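Search this blog...

4 min read

Why I've stopped letting the telly choose

I spent 63 minutes one evening in October looking for something to watch. I know the figure because my other half, Aurelio Pastor, timed it on the oven. By the end we'd seen the first few seconds of every trailer on Trodum, including the one for the Turkish wedding drama that plays itself if you so much as breathe near the remote, and then it was bedtime.

Trodum says it knows me. It has a row called "Because you watched Kekimmont", and I did watch Kekimmont, in the sense that I fell asleep during episode two and it carried on to the end of the series. As far as the service is concerned I am a devoted fan of Alpine detective stories. I've been offered 335 of them.
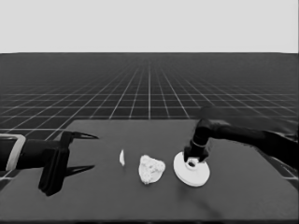 A dark table on a grid floor.

My friend Ainhoa Cantero used to write the listings page for a regional paper. She had 100 words a night to tell people what was on, and if she thought a film was rubbish she said so. People wrote in to complain. They also watched what she told them to, my mum included, who still talks about a Sunday serial called Pledetti as if it were a relative who moved abroad.

I miss being told. A schedule was bossy and often wrong, but it was over by midnight and you could moan about it at work the next day.

So now we have a paper list on the fridge. Each of us adds one thing a week, the other has to sit through half an hour of it, and the home screen doesn't get a vote. Aurelio has put down a documentary on canals. I'm being very brave.

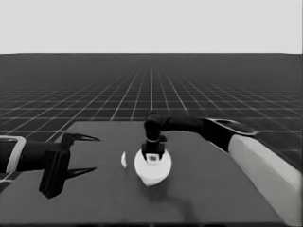
Can you switch off the autoplay trailers?

On Trodum it's under Account, then Playback, and you have to do it separately for every profile in the house.

I did mine, then found the telly in the bedroom had its own ideas - so that's next weekend gone.

1,544 shares | 63 comments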